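2018-10-16
Statement coding, Velwood vote, second pass

Finished the second pass this morning and I'm so pleased with it that I'm writing it up before lunch. All 187 public statements on the Velwood security agreement are now in the sheet, from both assemblies, Valham and Lekham, each with a speaker code, party, chamber, hour of release and stance. The first pass in July had stance only, and it made the whole thing look like two solid walls facing each other. It's so much more interesting than that!

Quick recap for anyone opening the notebook here. The agreement lets the joint force use the old airfield at Velwood, and the fight was over whether the executive could sign it without a vote. Within a day of the signing every party had something out. Government benches in Valham said it made the border safer, opposition benches said it would drag us into somebody else's quarrel. Newspapers wrote "split along party lines" and went home. Our July sheet agreed with the newspapers.

What changed is the code book. We used to have one stance column: support, oppose, unclear. I broke it in two. Column S1 is the stance on the agreement itself (is the airfield deal a good idea). Column S2 is the stance on the procedure (should the assembly have voted first). Most people take both positions in the same breath, and the old column forced us to pick whichever sounded louder.

On S1 the party line is nearly perfect. On S2 it falls apart, and beautifully. 122 of the statements say something clear about procedure, and 15 of those come from government members who back the deal and still say there should have been a vote. We had every one of them down as plain "support." I reread all 15 aloud to be sure I wasn't fooling myself. They're careful, they're polite, a few bury it in the last paragraph under the thank-yous to the troops, but it's there.
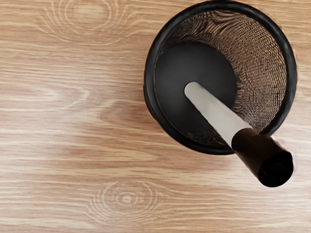 The Lekham side is thinner. Members there put out much shorter statements, often two sentences, and a lot of them only talk about jobs at the airfield. Under the new rules those get S2 = none, and I'd like us to be strict about it. It is very tempting to read "the people's representatives should be heard" as a demand for a vote. I did it twice and took it back twice. If the text doesn't mention a vote, a debate, a motion or the standing rules, it's none.

Things I changed in the code book today:

"Consultation" by itself no longer counts as a procedural complaint. Too vague, and the Lekham executive uses the word for its own briefings.

Joint statements get one row per signer, with the same text ID. Before, we had one row for the lot, coded to the first signer's party. That hid a cross-party letter from the Ham valley districts completely, which still annoys me.

Statements that were corrected or reissued keep both versions. The later one is the row we analyze, the earlier one goes in the notes tab with its hour. Some of the rewrites are a treat. One started out as "deeply troubled" and came back the same evening as "following closely."

Ham deserves its own page at some point. The valley sits on the border, part of it votes in Valham and part in Lekham, and members from the two sides sound more like each other than like their own parties. They bring up road traffic, noise, and who pays if the airfield becomes a target. None of that fits S1 or S2 very well. I've started a free text column called "local" and I'm just pasting in the sentence, no coding yet. Please do the same if you pick up any of the Ham rows, we can invent categories later when we see what's in there.

Agreement check: I recoded a blind batch from my own July work and got 7 rows different on S1. Five of them were sarcasm. Written sarcasm from the opposition benches is a real hazard, "a triumph for the executive" is not a compliment, and the July me was evidently tired. The other two I would argue over either way, so they're flagged yellow.

Hour of release is the column I was least excited about and now can't stop sorting by. The government members who asked for a vote nearly all spoke late, well after the leadership line was out. The opposition did the opposite: first the procedure, within an hour or two, and the substance of the deal only afterward. I don't want to make too much of it yet. Late statements are longer, and a longer text has more room for a second thought. I need to control for length before I say a word about it outside this room.

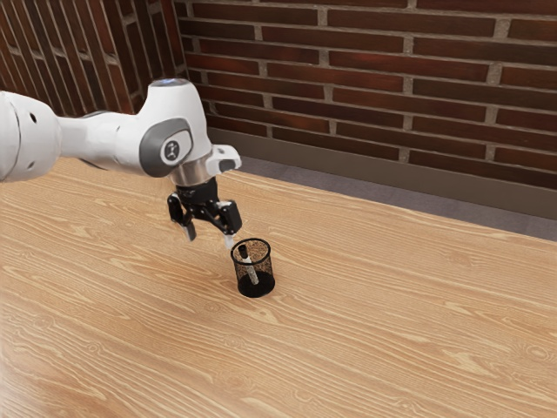 Does a member who voted for the deal afterward still keep the procedural code?
The code stays as it is, we code the text of the statement and the vote goes in its own column.

That came up twice while I was working, so it's now in the code book under S2, first paragraph.

Next: the floor speeches. Valham publishes full transcripts, and Lekham publishes a summary with the good bits sanded off, so the comparison will be lopsided. I'd still start with Valham and use the same two columns, no new ones until we've read a full sitting. Old July sheet is kept as it was in the archive folder, please don't edit it. The new one has "pass 2" in the name. Yellow rows are open to anyone who wants a good argument, and I'd love a second reader on the Ham letter.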